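Home Interiors, Evening Course
Handout 4: Styling the Top of a Bookcase

Last week we got as far as the shelves themselves, so bring your Handout 3 notes if you have them. Tonight is the fun part! The top of a low bookcase is the first surface people's eyes land on when they walk into a room, and it's often the one that collects keys, mail and dead batteries. We're going to treat it like a small stage.

Start with height. Four objects of the same height make a fence, and your eye slides right along it. Four objects of different heights and depths make a little skyline, and you keep looking. Push one thing back, pull one forward, let a spout or a handle break the line. Old household things are wonderful for this (telephones, clocks, watering cans) as they have such strong outlines, and they cost next to nothing at a flea market.

Then color. On warm, orangey wood, black and white look crisp and green looks alive. I get carried away about green on orange wood, you'll have noticed by now – it's the cheapest good decision in the whole course.
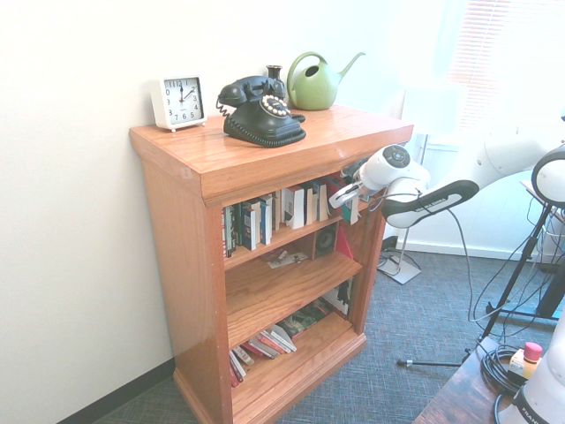
Do the things on top have to match the books underneath?

They only need one color in common. A green can up top and a green spine or two on the upper shelf will tie the whole piece together, and everything else can do as it likes.

A word on gaps. Beginners fill every shelf, and I did too for years. Leave one shelf mostly open and the full ones suddenly look chosen. Books can stand, lean or lie flat, and a mix of all three on one bookcase is lovely. If yours lean badly, lay five or six of them down at the end of the row and use the pile as a bookend.

Measurements for the exercise
Our practice unit is the Skendatora, 38 inches wide. Keep a hand's width free at the front edge so you can dust without moving everything. Those of you working with the taller Bedoya (56 inches) should stay with flat, heavy objects up top, and please anchor it to the wall first.

Exercise, in pairs, 20 minutes
Clear the top completely. Choose four objects from the Grenis box, no two the same height. Place the tallest off center. Step back to the door, look, change one thing, look again. Swap places with your partner and change one more.

For Saturday
Do the same at home and bring a sketch, any size, pencil is fine. There are over 200 objects in the Grenis box if you'd like to borrow something. Sign the sheet by the door and bring it back in one piece, please.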